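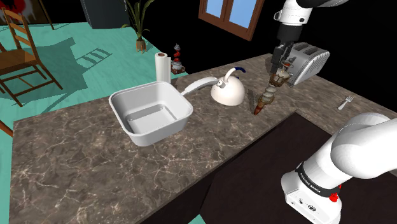
Home | Projects | Reports | Staff | Contact

Setting up a simulated arm cell in a kitchen
Project report, Satish Grewal
Supervisor: Urmila Srivastava

1. Aim

The project was to take over the simulated kitchen cell left by last year's group, get the arm working again and write down the settings so the next student can start from them. The arm is the Franka model with the two-finger gripper. The scene files are kept in the Prustora folder and the control scripts in Sesta. I did not write either of them.

2. State at the start

The cell loaded but the arm shook as soon as the gripper closed. The log gave 1,042 contact warnings in one run. The home pose in the script was for an older layout, with the base in a different place, so the first move of every run took the elbow too low over the worktop.

3. Base and home pose

I fixed the base first. It now stands against the front of the counter and its position is locked in the scene file, so it can't be dragged by accident in the editor. After that I set a new home pose by hand, one joint at a time, starting from the shoulder. The elbow is kept high and the gripper points straight down. From this pose the arm has to reach over the sink side and the toaster side without the wrist getting near its limit.

The camera positions were checked after the home pose was saved. From the front, the lower link hides part of the worktop and some of the gripper, so I added a side view for the gripping tests and kept the front one for watching the elbow.

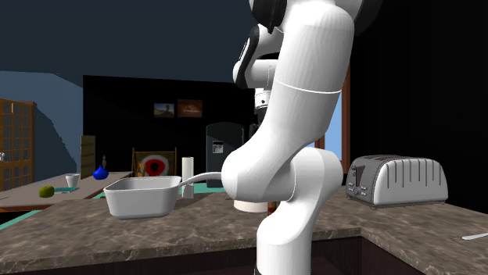
4. Gripper and contact settings

Most of the time went on this part. The grip force was set to 40 and the fingers were pushing into the object mesh. I lowered the force in small steps and made the physics time step shorter. The warnings dropped to 641, which was better but still too many. The rest came from the collision shape of the turned wooden object. Its ridges had been copied in full detail, and a simpler shape cleared nearly all of them.

5. Checks before a run

Load the scene and wait for the objects to settle.
Send the arm to home and compare the joint values with the saved file.
Open and close the gripper once with nothing in it.
Run the short pick script, then read the log.

I did 40 runs with these checks in February. Two stopped early, both with a joint limit error on the wrist when the target was close to the base. I have not fixed this. Urmila suggested turning the base slightly, which would mean saving the home pose again.

6. Left to do

The wrist limit, and a proper name for the home file (it is still called home_new2).

Contact the project office | Copyright Agarwal School of Engineering | Back to top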